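HOSP 149: Small Kitchens, Small Service
Handout 2: The Counter

Read before the October practical. Bring it with you. The copy you left in your other bag is of no use to the person standing next to the toaster.

Last time we covered the breakfast room as a whole, with special attention to the Zillano guest house in Lakudville and its famous buffet, where the juice was at one end and the glasses were at the other. Several of you wrote in your reports that this "encouraged guests to explore." It encouraged guests to cross paths holding full plates. We move on.

The subject now is the single counter: one surface, one small oven, a handful of dishes. Most of you will start out in a place that has exactly this and calls it a kitchen.

Terms

Hot end: the end of the counter with the appliance on it.
Landing: clear space beside or in front of the hot end, where food goes when it comes out.
Reach: how far you can put your arm without moving your feet. Shorter than you think, and much shorter at 6 a.m.
Parking: anything stored on the counter because it had to go somewhere. Mug trees, trays, fruit bowls, the post.

The hot end

Put the oven at one end of the counter and leave it there. In the middle it splits your working surface into two halves, neither of them large enough for a tray. At the end it only annoys you from one side.

A toaster oven takes up more room than its housing. Measure it with the door down and the rack pulled out. In the first week of every term somebody measures the box, draws a lovely plan, opens the door and finds it resting on the butter. Draw the open door as a dotted line on all plans submitted for this course. Plans without a dotted line will be returned without comment, apart from the comment I have just made.

Slack cord goes on the far side of the oven, away from the food. Coil it loosely. Unplug before you clean, let the rack cool, and wash the crumb tray more often than the owner's manual, your roommate or your conscience suggests.
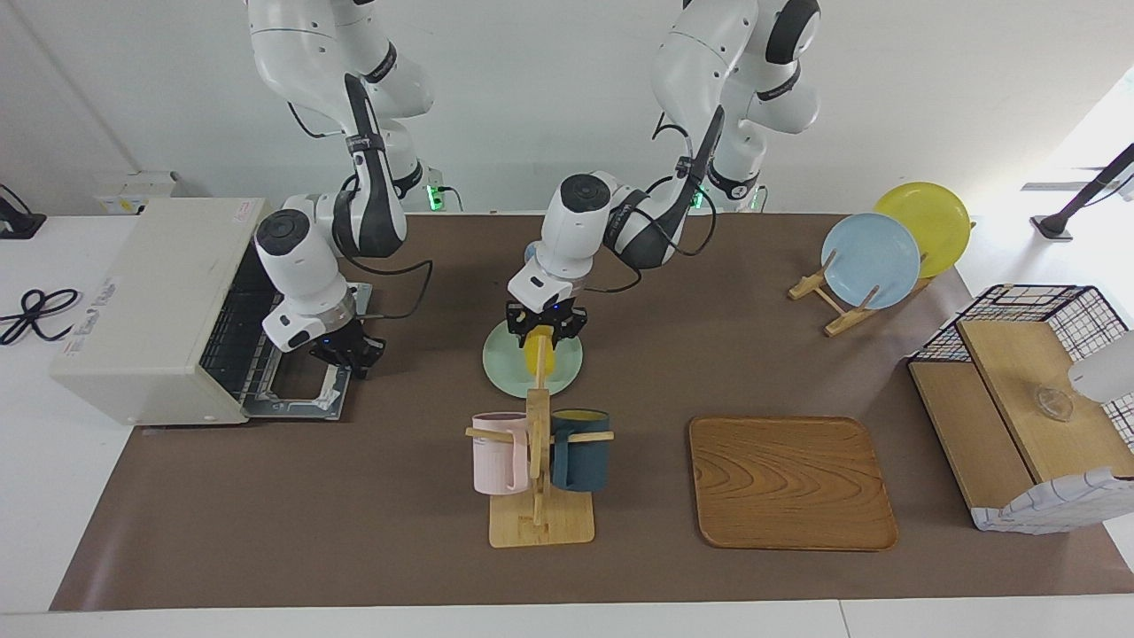 Course notes by Arnar Kirkegaard
Small Kitchens, Small Service, Unit 2

The landing

A plate should be down before the food is ready. I have watched grown adults hold a slice of hot toast in the air and turn slowly in a circle, looking for somewhere to put it. Plate first, then food.

Set the plate flat, well inside the edge, and within reach of the rack. A mat under the working area saves the tabletop and, as a bonus, shows you where the working area stops. Respect the edge of the mat. Things left beyond it tend to become parking.

On color: a pale green plate with something yellow over it looks cheerful at an hour when very little does. There are no marks for this, though I have been known to be in a better mood while grading.

The mug tree

Opinions differ. The Mutel school of counter planning (Mutel was my first employer, and the school was mostly shouting) held that mugs belong on a shelf. Bech, who took over from him, would hang a mug from anything that stuck out. I come down on the side of the tree, with conditions.

Hang mugs by the handle, all the way onto the peg. Balance them: a mug on the left peg wants a mug on the right peg. Two mugs on a tree is a pleasant sight, and leaves you bare pegs for the guest who brings a friend. Before you move the tree, take the mugs off. I will not be explaining this one.

The pink mug and the teal one with the yellow inside do not match, and I would ask the class to stop raising it. Mismatched mugs let two people remember whose coffee is whose. Matching sets look better in catalogs and cause arguments at the table.

The tray

A serving tray should have a raised rim. It should be carried with both hands and should wait empty until you are ready to load it. The moment a tray collects a spoon and a folded napkin it has become parking, and you will be clearing it while the toast goes cold.

Load the heavy items first, toward the center. Mugs go on last and come off first.

For the practical

You will have 12 minutes to set a counter, plate one breakfast and load one tray. The oven stays off for the first attempt. A replacement oven goes through a procurement form, and the form is longer than this handout.

Write-up: 3000 characters, plus a plan with the dotted line. Spell "aisle" correctly.

Reading for next time: Handout 3, Sinks and Other Disappointments.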